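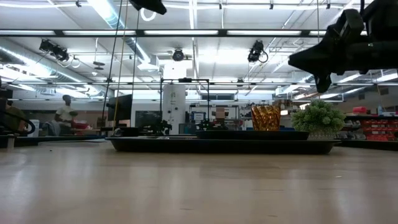 Why did the tenants of the Kanside blocks stop paying rent in October?

They wanted the owner to repair the heating before the winter, and two years of letters had brought them no answer.

This report is about the rent strike in Kanside. It was written for the course on social movements, by Ginevra Cocco and Raffaele Orlandini. Our supervisor was Hrefna Eyvindsson. We divided the work so that Ginevra did the interviews and Raffaele read the newspapers and the papers of the tenants' union. The text we wrote together, and it was handed in on July 3, 2022.

1. Background

Kanside is a group of 11 apartment blocks on the east side of the city of Bornero. They were built for the workers of the Caputo textile mill. When the mill closed, the blocks were sold to a property company, which we call "the owner" in this report, as our interview partners also did. At the time of the strike 1,915 people were registered there. Many were retired mill workers, but there were also young families, students, and people who had come from abroad in the last years and had only short contracts.

This mix is important for our question. In the literature from our course we often read that a protest is easier when the people are similar to each other. In Kanside they were not very similar, and still over 580 households signed the strike letter. We wanted to understand how this was possible.

2. Method

We made long interviews with two organizers, Debora Russo and Liliana D'Amico, and shorter talks with tenants in the stairways and at the bus stop. The short talks were not recorded. We wrote notes directly after them, so some words may not be exact. The owner did not reply to our two emails. This is a weakness of the report, and the reader should keep it in mind in section 4.

3. How the strike was organized

Every block chose one speaker. The speakers met in the evening in the former mill canteen, which everybody calls the Ullusar. Debora Russo told us that the first meetings were difficult. The older tenants knew the union rules from the mill and wanted to vote on everything. The younger ones wanted to talk until all agreed. "We lost three evenings on how to raise a hand," she said.

In the end they used both ways. Questions about money were decided by vote, and all other questions were discussed openly. The rent was not kept by the tenants but paid into a blocked account, on the advice of a lawyer. Liliana D'Amico thinks this was the most important decision, as it gave courage to people who were afraid of losing their apartment. She went from door to door with the letter in four languages. In her own block she had to explain the account again almost every evening.

4. Results

The strike lasted 11 weeks. The owner then agreed to repair the heating in all blocks and to cancel the rent increase for one year. The second demand, a permanent tenants' council with a right to see the accounts, was refused. Some tenants called the agreement a victory. Others were disappointed, mainly the students, who had hoped the protest would spread to other parts of Bornero. It did not spread during the time we studied.

We also noticed that tenants with short contracts came less often to the meetings after the agreement. One man told us that his contract was not renewed. We could not check if this had a connection with the strike.

5. Discussion

Our first idea was that the anger about the heating held the people together. After the interviews we think the blocked account and the block speakers explain more. The anger was already there two years before, and in that time there were only letters. But we have only one case, and a comparison with a failed strike would be necessary. Hrefna Eyvindsson suggested looking at the mill strikes of the earlier generation, because several speakers learned their methods there. We had no time for this, and the papers of the mill are only partly sorted.

The interview questions and the strike letter are in the appendix. The notes from the stairway talks are not included, as we promised the tenants.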